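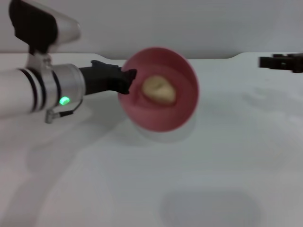 Teaching a pick by remote control – how many demos?

mossgate26
Finally got a full evening on the bowl task! I drive the arm with the leader handle, grip the rim, tip it a little, set it down. I've got 200 demos saved and I love how quickly your hands learn it. Is 200 enough, or do I keep going?

Teltar_fan
Lovely stuff! I'd train now and see. My Asmont arm picked up cup stacking from far fewer.

quillback
Disagree. Rim grips are fussy, and anything sitting in the bowl shifts when you tilt. I'd want more, with the bowl starting in different spots.

mossgate26
I've only used 3 starting spots so far, so fair point.

Teltar_fan
Variety yes, sheer numbers no. Slow, tidy demos beat a big pile of rushed ones every time.

dunnock_b
Has anyone tried guiding by hand instead? On the Haruna you just hold the wrist and walk it through. Feels brilliant!

quillback
I have, but then your own arm is in the camera view. Remote for me – every time.

dunnock_b
Depends where the camera is, surely? Mine only looks at the fingers.

mossgate26
Right, new spots tomorrow, slower on the tilt. Will post the results!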